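4. Setting up the back room for stock counts

Read section 3 first if you havent named your shelves yet. The count won't start without shelf names.

What you need
Counter handset (charged), dock, the shelf label roll, a marker, the room key. Login for the Brureo stock page. If you don't have a login ask Zanele Maluleke at the Biltgate desk, before 4 pm.

4.1 Dock and handset

1. Put the dock on a flat shelf near an outlet. Not on top of the fridge.
2. Plug in the dock. Light goes orange, then green. Wait for green.
3. Seat the handset face up. One beep.
4. Hold the side button until the menu shows. Let go.
5. Pick Room, then New. Type the room name exactly as it is on the door sign. Skuvosgate rooms start with SK and a dash.
6. Enter the site code. Skuvosgate is 2784, Biltgate is 1227. Wrong code = your count lands in the other store's totals and Oskari has to pull it out by hand.
7. Press Save. Two beeps.

Note: three beeps means the name is already taken. Add a letter at the end, try again.

CAUTION: Don't lift the handset off the dock while the light is blinking. It's writing. You will lose the room and start over at step 4.

4.2 Shelf labels

1. Print from the stock page, Labels tab, size Small. Large won't fit the shelf lip.
2. Wipe the shelf lip, let it dry. Labels on dusty metal fall off inside a week.
3. Start at the door, go left. Top shelf is always A.
4. Stick each label at the left end of the shelf, barcode facing out.
5. Scan each one once. Handset shows the shelf name. If it shows the one before, you scanned too fast, do it again.
6. Max 40 shelves per room. More than that, split into two rooms (SK-3 and SK-3B, for example).

Note: curved or wire shelves. Use the plastic clip holders, bottom drawer. Tape doesn't scan well, the shine throws it off.

4.3 First count

1. Menu, Count, pick your room.
2. Scan the shelf label, then the items. Same order every time, left to right.
3. For full cases, scan the case code and type the number of cases. Don't open them.
4. Open cases: count the loose pieces and use the Loose key. Don't round up.
5. Item with no barcode? Press Find and type the first four letters. Produce bags are under PROD, not BAGS. Gift wrap and tissue under PAPR.
6. Shelf done, press Next. Handset asks "Empty?" if you scanned nothing. Yes or No, it won't skip.
7. Last shelf, press Close Room. Put the handset back on the dock and leave it til the light is solid green.

CAUTION: Close Room can't be undone on the handset. Only a manager can reopen, from the stock page. Kgomotso Venter or Mireille Nassar.

4.4 Items that count funny

Říha jars. Sold single and in trays. Always count as single, even if the tray is still wrapped.

String and ribbon. By the roll. Part rolls go in the Part column, no guessing at length.

Plastic bags. Sort by color before you start, each color has its own item number. Pink and clear get mixed up the most, thin film lets the light through and one looks like the other in a dim room. Turn the lights on.

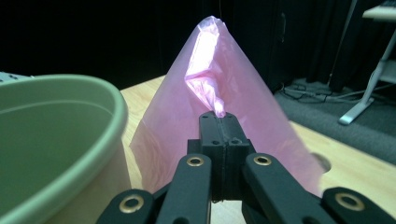 Damaged goods. Not on the shelf count. Put them in the gray tub and use Menu, Damage. See section 6.

Seasonal. Anything left over after February moves to room SK-9, count it there.

4.5 Sending the count

1. Handset docked, light green.
2. On the stock page go to Rooms. Yours should say Ready. If it says Waiting, give it five minutes and refresh.
3. Click Review. Lines in red are more than 19 pieces off the last count. Recount those shelves, only those.
4. Fix on the page, put your initials in the Note box.
5. Click Send. Print the reciept and clip it inside the room door.

Note: Send is off between 11 pm and midnight while totals update. Nothing wrong with the handset.

4.6 If something goes wrong

Handset won't turn on. Hold side button and Menu together for ten seconds. Still dead, swap the battery, door is on the back.

Dock light red. Unplug, wait, plug in again. Red a second time, use the other dock and tell Fatima Mabuza.

Room missing from the page. Check the site code (4.1 step 6). Almost always the site code.

Shelf shows twice. Two labels printed for one shelf. Peel off the newer one, delete it under Labels, rescan the old.

Battery low in the middle of a count. Dock it. The count holds at the last Next you pressed, so redo the shelf you were on.

Next: section 5, Deliveries and returns.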